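Section 4: Clearing and washing the glass set

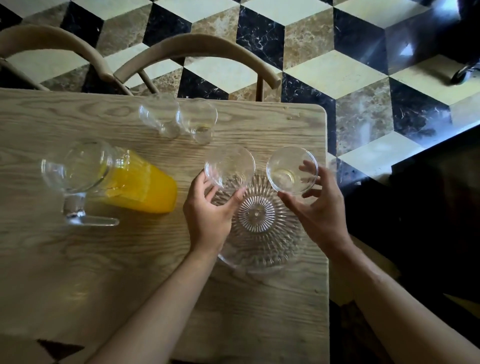

I do the glass before anything else, while the washing-up water is still clean. My set is the Gustodham one (small cups, tumblers, jug and the big serving plate), and these steps work for any clear glass you'd rather not chip.

1. Clear a patch of table near you first. I like elbow room — most of my breakages came from reaching over things.

2. Gather the small cups next, one in each hand if you're steady. Hold them round the side and don't hook a finger inside the rim.

3. Check the bottoms. Juice and squash leave a pale film that goes sticky overnight, so give those ones a ten-minute soak in warm water.

Note: never stack the small cups. They jam, and then you're stood there twisting them apart with soapy hands!

4. Tumblers go over to the sink in pairs. If any are on their sides, stand them up before you move anything else, or they'll roll.

5. Empty the jug and carry it with one hand on the handle and the other underneath.

Caution: no boiling water in cold glass. I lost a lovely Kallotmont jug that way in April.

6. Leave the big plate till last and wash it on its own. If yours has a pressed pattern, run a soft brush along the ridges, working from the middle outwards.

7. Drain everything on a folded tea towel for 10 minutes, then dry with a fresh one. Putting away is in Section 5.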